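News > Community > Orkow

Last updated: 27/10/2026

Orkow hall opens sorting tables for household odds and ends

Residents of Orkow can now bring in boxes of unidentified household parts and have them sorted, labelled and, where possible, returned to use. The service is run by the Windari Reuse Centre and takes place in the main room of the old school hall, where the long tables previously used for craft classes have been set aside for the work.

The scheme was first tried in July, when the centre invited people to empty one kitchen drawer each and bring the contents along. The response was greater than expected. By the end of the trial, 300 items had been entered in the centre's register, among them curtain rings, jar seals, cupboard hinges, hose washers, sink plugs and a large number of keys. Many were put back into service by the households that had brought them.

Under the arrangements now in place, each visitor is given a space at one of the tables and may stay for up to two hours. Items are laid out singly on the bare tabletop and are not tipped out in a heap. The centre found during the trial that small parts were more readily recognised when they could be seen apart from one another, and that pieces belonging to the same appliance were often spread across several boxes.

Visitors are asked to wipe items clean before arrival. Batteries, light bulbs, medicines and anything containing oil or fuel cannot be accepted and should be taken to the municipal collection point on the Prerkel road. Sharp objects should be wrapped and declared at the door.

Rings and loops of various kinds remain the most difficult category. A plain ring may be a seal, a belt from a small machine, part of a toy or a fitting from a bag, and its size alone seldom settles the question. The centre has therefore introduced a separate tray for rings, together with a printed gauge against which the width and thickness of each can be checked.
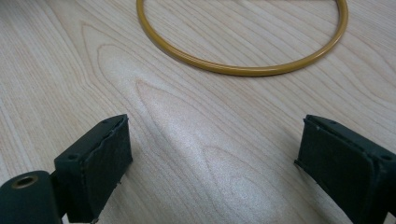

Where a part cannot be matched on the day, it may be left with the centre for 20 days. A short note is attached giving the owner's reference number, the room or cupboard in which the part was found and any appliance that was kept nearby. Parts that are still unclaimed after that period are added to the common stock, from which any resident may take up to five pieces without charge.

The tables were sanded and given a fresh coat of varnish before the service opened. Visitors are requested not to place tools, hot drinks or metal boxes directly upon them. Felt mats are available on the shelf beside the entrance.

A similar service is planned for Koyama, where the library has offered the use of its reading room during the winter months. The Windari Reuse Centre will lend its gauges and sorting trays for the opening period, and the two locations will share a single register so that a part left in one may be matched with an appliance in the other.

Places at the Orkow tables may be reserved at the hall desk during normal opening hours. There is no charge, and children are welcome when accompanied by an adult. Residents who are unable to carry their boxes to the hall may ask at the desk for a collection form.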